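The Laundry Room, February

So the laundry room is finally usable again! I promised Tracey a little gallery once we had the floor clear, and then I kept putting it off. We moved into the Ornell Street house 2 years ago and this room has been the dumping ground ever since (paint cans, a broken fan, the box the fan came in). Volodymyr and I gave it one long evening, and I think we hauled out about 100 odd socks — no, I'm not matching them.

Before you ask, the shade on the walls is one Piret mixed for us out of leftovers, so I can't tell you what it's called. Sorry! She says she could maybe do it again.

The gray floor stays. I wanted tile, but I had $61 left and spent it on hooks and a decent mop.

Dryer with the door open, and the beige bin on the floor in front of it. I love that bin. It moves all over the house with me.
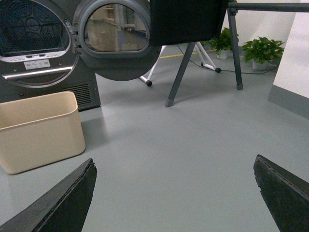
Next up is the closet in the hall, which Yurii has offered to help with if I feed him. I'm thinking soup. More pictures when the hall is fit to be seen, probably closer to spring.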